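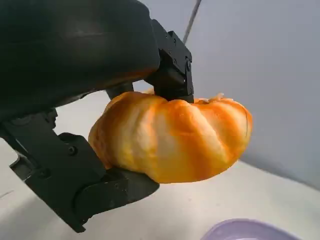

Setting a Snack Table: Guidance for Shared Kitchens and Play Corners

Prepared by the Skilton Household Advice Service. Last reviewed 2 Jun 2023.

This page sets out the Service's recommendations for serving fruit and small snacks at a desk or worktable in a shared room. It applies equally to homes, after-school rooms and small offices where no separate dining table is available.

Preparing citrus

Mandarins and other loose-skinned oranges should be washed before peeling, as dirt on the skin is easily carried to the fruit by the fingers. Begin at the stem end, where the skin is loosest, and remove it in large pieces. The white threads may be left on; they are harmless, and picking at them often tears the segments.

A peeled mandarin should be handled lightly and supported from below when it is moved. If the fruit will not be eaten at once, cover it and place it in the refrigerator. The Service advises that peeled fruit be served within 4 hours of preparation, and that any fruit left out on a table during a session be discarded at the end of it.

Peel should go directly into a lidded container. Left on a pale surface, it may leave an oily mark that is difficult to lift once dry.

Choosing and placing plates

One plate per person is recommended, with a raised rim to keep round items from rolling. Plain plastic plates in a light color are suitable for most purposes, and crumbs or spills show clearly against them. Plates that have become deeply scratched should be retired, as the scratches hold food and are hard to clean.

Place the plate well in from the edge of the table. Mugs belong toward the back, to one side, with the handle turned inward.

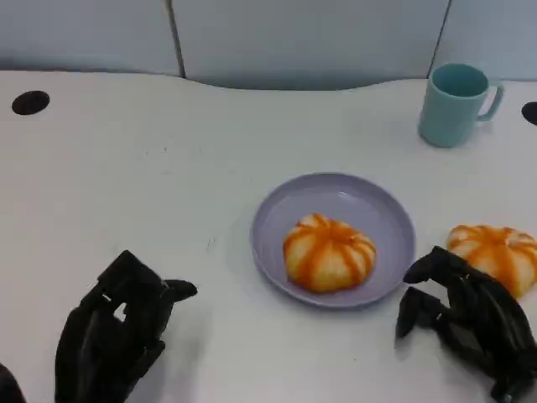 Desks with cable openings need additional care. Keep food and drink at least a hand's width from any opening, and fit a cover where one can be obtained. Liquid that enters an opening may reach cords or power strips below the desk. Residents of the Kernlow and Wisarik buildings may request covers at the front office.

Cleaning a white tabletop

Wipe the surface before and after use with a soft cloth, warm water and a little dish soap. Work from the back of the table to the front, then go over it again with clean water and dry it. For scuffs that remain:

Apply a paste of baking soda and water and leave it for 3 minutes.
Rub gently with a damp cloth, without pressing.
Rinse and dry. Repeat once if necessary.

Scouring powder and steel wool should not be used on any smooth white finish.

Play food and real food

Toy fruits, vegetables and buns are best kept apart from anything that will be eaten. Where children practice setting a table with play pieces, complete that activity first, clear the pieces away and wipe the table before the snack is brought out.

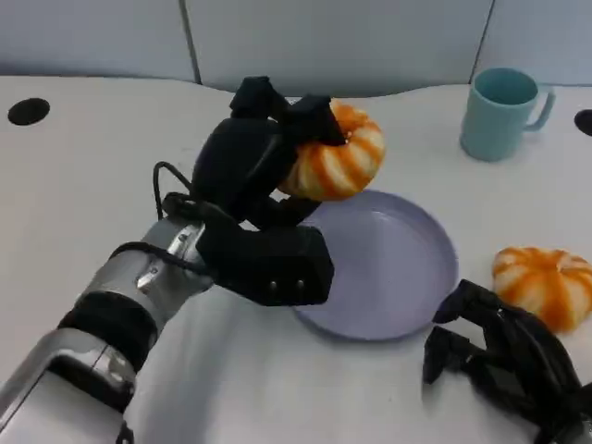 Hard, smooth pieces without batteries may be washed by hand in soapy water and dried on a rack. Fabric pieces should be laundered according to their label. Matching sets are easier to keep complete when each has its own bin – a picture on the lid is helpful for younger children.

Any plate used for play should be washed before it returns to the kitchen shelf. A full check of play pieces for cracks and loose parts is carried out each October, and damaged items are removed at that time.

Printed copies of this page may be requested from the Service as Household Sheet 88.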